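From: Omolara Okoro
To: grippers list
Date: July 5, 2019
Subject: Re: Divholm fingers vs. the stock ones

Binta Olaniyan wrote:
> We ran the Divholm fingers for most of June and I liked them fine
> on fruit. Thin rims were another story. Has anyone tried them on
> something wide and floppy? Also, is the wrist camera any use once
> the arm is moving, or do you just go by the other view?

Binta,

Wide, yes. Floppy, no, unless you count my schedule. I've been on the green bowl all week with the two-finger gripper. My rule is to come straight down with the fingers open and then decide which bit of rim to bother.
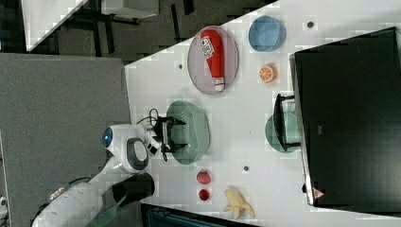
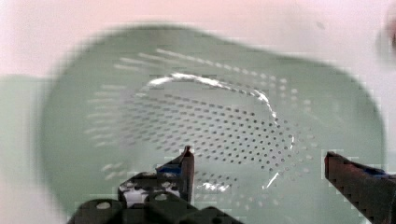

On your camera question: at full speed the wrist view smears, so I stop the arm, wait 3 frames, and only then let the controller look. Samuel (our controller, named before my time) would happily plan off mush if you let it.

The log has 999 tries with the Divholm set. I had promised everyone 1,000, and then the disk filled up. The Grultwood fingers go on next. They cost more and come in a nicer box, so expectations are high.

If you still have your Irkach settings for closing force, please send them. Mine are either too polite or they shove the bowl across the table.

Omolara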